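Lista de verificação de radioproteção, com os meus comentários

Instalação: Plesanura, ala dos laboratórios
Data da visita: quinta-feira, 5 de fevereiro de 2026
Acompanhou-me: Vojtěch Tichý, responsável local pela contabilidade do material

Quem já leu as minhas listas sabe como é: marco Conforme, Parcial ou Não conforme e depois escrevo o que me vai na cabeça. A parte das salvaguardas (selos, inventário, declarações) é a que me interessa mais, mas desta vez fiz o circuito completo, da portaria ao armazém de fontes.

1. Controlo de acessos
Conforme. Pediram-me o cartão, o termo de responsabilidade e ainda a credencial antiga, que eu já nem sabia se trazia (trazia, no fundo da mala!). O registo de visitantes está em papel e em computador, e os dois batem certo. Gostei de ver a hora de saída preenchida em todas as linhas da semana. Parece pouca coisa, mas é onde quase toda a gente falha.

2. Dosimetria individual
Parcial. Os dosímetros estão no quadro, cada um no seu gancho, com o de controlo à parte. O problema é o prazo de troca: três ainda são do período anterior e já deviam ter seguido para leitura. O Vojtěch disse que o estafeta da Skatel passou num dia em que os titulares estavam fora. Pois, mas nesse caso deixa-se o dosímetro no quadro antes de ir embora, e isso está escrito no procedimento deles. Pedi o envio imediato e cópia do relatório de dose quando chegar.

3. Medidores portáteis de contaminação
Conforme. Experimentei os dois da entrada da zona controlada com a fonte de verificação e responderam bem. As etiquetas de calibração são da Berness e valem até agosto. Só um reparo: a etiqueta do segundo está colada em cima do número de série e tive de a levantar com a unha para ler. Colem-na de lado, por favor.

4. Selos e invólucros
Conforme, com uma observação. Verifiquei os selos metálicos do armário de urânio empobrecido e o do contentor de blindagem, e comparei os números com a última declaração. O selo 1199 estava lançado no livro com dois algarismos trocados. O selo em si está intacto, o fio não tem folga nenhuma, é só um erro de escrita. Corrigiu-se ali mesmo, com um traço por cima, rubrica e data, como deve ser. Nada de corretor branco, que já vi disso noutras casas e dá uma trabalheira a explicar.

5. Inventário de material nuclear
Parcial. A lista geral fecha e tem 293 itens, o mesmo total da declaração anual. Até aqui, ótimo. O que me custou a aceitar foi a demora em localizar quatro frascos de solução padrão, que tinham mudado de prateleira sem que a ficha de movimento interno fosse assinada. Encontrámo-los, estavam bem rotulados e bem fechados, mas uma mudança de prateleira é um movimento e tem de ficar registada no próprio dia. Tivemos uma conversa comprida sobre isto ao pé do armazém. O Vojtěch acha a ficha exagerada para uma deslocação de dois metros, eu não acho, e ficou na lista. 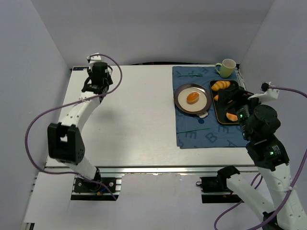 6. Ventilação e depressão das salas
Conforme. Os manómetros da sala quente e da antecâmara estavam dentro da gama, e o alarme tocou quando mantivemos a porta aberta de propósito. Toca alto, aviso já. A última mudança de filtros foi feita pela Procházka e o certificado está na pasta, embora arquivado no separador errado (procurem em "Eletricidade", eu andei ali um bom bocado às voltas).

7. Resíduos
Não conforme. O tambor de resíduos sólidos da bancada de pesagem não tinha a data de abertura. Sem essa data não se sabe quando começa a contar o tempo de decaimento, e o resto da etiqueta pouco ajuda. Os outros tambores estão bem. Peço que se reconstitua a data pelo caderno da bancada e que me mandem fotografia da etiqueta nova.

8. Sinalização e iluminação de emergência
Conforme. Trifólios legíveis, limites da zona marcados no chão, luzes de emergência a funcionar no teste. A planta de evacuação do corredor ainda mostra a porta antiga do vestiário, agora tapada. Convém trocá-la quando mandarem imprimir as outras.

9. Formação
Conforme. Fichas em dia e assinadas. Fiz as minhas perguntas do costume a duas pessoas escolhidas ao acaso (o que se faz quando se deixa cair um frasco, a quem se telefona primeiro) e responderam sem olhar para a parede.

A tratar antes da próxima visita:
- dosímetros em atraso (ponto 2)
- fichas de movimento interno dos frascos (ponto 5)
- data de abertura do tambor (ponto 7)
- planta de evacuação, sem pressa (ponto 8)

O ponto 7 é o único que me impede de fechar o relatório. Mandem a fotografia para o endereço habitual e ponham o número do tambor no assunto, que a minha caixa de correio anda um caos.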